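Grivdale changes its dry dog food after complaints about grain

The pet food maker Grivdale will take maize out of its dry food for adult dogs from November. The company, based in Godstead, says that many owners wrote to ask why a cereal was the first thing on the label.

In the new recipe chicken meal comes first, followed by peas and a small part of rice. Before the decision, 105 dogs from Godstead and the villages near it ate the new food for five weeks. Their owners filled in a form every week about appetite, stools and coat.
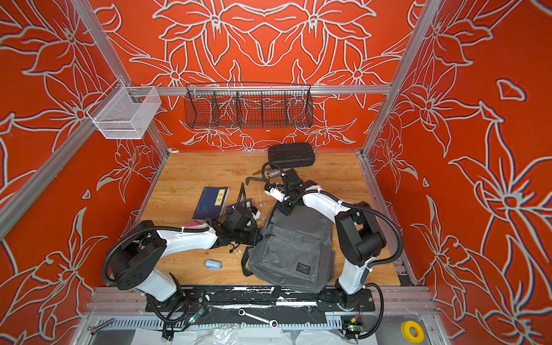 Most of the owners were satisfied, Grivdale says, but 40 dogs needed a slower change from the old food – their stomachs were upset in the first days. For this reason the bags will carry a feeding table for the change.

The price of the large bag stays the same until spring. The Worer shops will have it first, and Carrasco will sell it online a little later. Food for puppies is not changed for now. Owners of dogs with a kidney illness should speak to their vet before they buy it, as the new food contains more protein than the old one.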